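The dining table problem

Thursday, July 25, 2024

So I finally gave in and did the living room yesterday. I'd been putting it off because our dining table is really a dining table maybe twice a week, and the rest of the time it's where laundry goes to wait. Socks, sweaters, cloths, all of it!

My rule now (stolen from Ákos, who is annoyingly tidy) is that knits go first. They take up the most room, and once they're folded the whole pile looks half as scary. Then the thin stuff, then whatever odd little boxes have washed up there during the week.
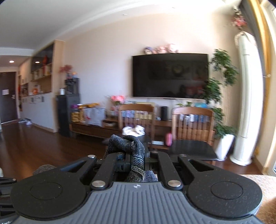

The TV cabinet is the next job and I'm kind of dreading it. We've been using it as overflow for the pantry, so there are snack boxes right next to the flowers, and I always forget what we have and buy more. I want the snacks in the kitchen by September, when school starts and everybody needs something to grab on the way out the door.

The flowers can stay, and so can the speaker and the plant. The plush toys on top of the TV are staying too, I already lost that argument (twice). Anyway, if you have a good spot for snacks in a tiny kitchen, tell me in the comments, I'm all out of shelves.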